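Search this site
Enter keywords
Go

Print this page
E-mail this to a friend

So Kuzmenko has named a new regional head. Eleni Stojanovska, over from Flalance, taking on sales, retail and "partner success" for the whole of the Girondale market. I read the announcement twice and I have some questions. Thread.

1/ The release is 534 words long. The word "phone" shows up once, in the boilerplate at the bottom. This is a company that makes phones.

2/ Nothing against Stojanovska. She did good work at Flalance, and the people who sold their handsets under her mostly liked her. My problem is with what she's being handed.

3/ She is the third person in this job since I started covering Kuzmenko. Each one arrived with a quote about "tremendous opportunity." Each one left with no quote at all.

4/ The release says the company will be in 500 stores by the end of September. In what sense? A staffed counter with working demo units, or a cardboard stand next to the chargers? I asked. The press office sent me the release again. 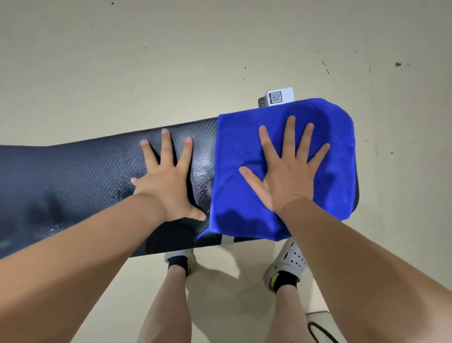

5/ I went into the Dreststead store at lunch to see for myself. They had 11 Kuzmenko handsets on the wall and 7 of them wouldn't turn on. The guy at the desk was very nice about it and tried to sell me a different brand.

6/ That's the store they use in their own ads, by the way.

7/ A couple of you are saying a new boss gets a new budget. Maybe. I looked for a budget in the announcement and found "renewed focus." You can't pay a store rep with renewed focus.

8/ Also missing: who she reports to. The last regional head reported straight to the CEO. This time it just says she'll "work closely with global leadership," and I've been reading these things long enough to think that's a step down.

9/ Somebody asked about carriers. No new carrier deal is mentioned. The old one is described as "ongoing," same word as last time. If it had been renewed they'd have put it in the headline.

10/ What would change my mind? A repair center inside the region, so people aren't mailing a cracked phone overseas and waiting weeks. Software updates that land when they land everywhere else. Stojanovska could push for both — if anyone lets her.

11/ I've asked for an interview. They said she's "in listening mode" for now. Fine, I'd like her to listen to a few store managers, and I can send her a list.

12/ Correction to 3: a reader says one of the earlier two was only ever "acting" head. So second and a half, I guess. Replies are open if you work in one of these stores.

Recent items
Flalance trims its tablet line again
Girondale carriers and the unlocking fee that won't go away
What "available soon" means on a phone box
Dreststead mall loses another handset counter
Reader mail: trade-in offers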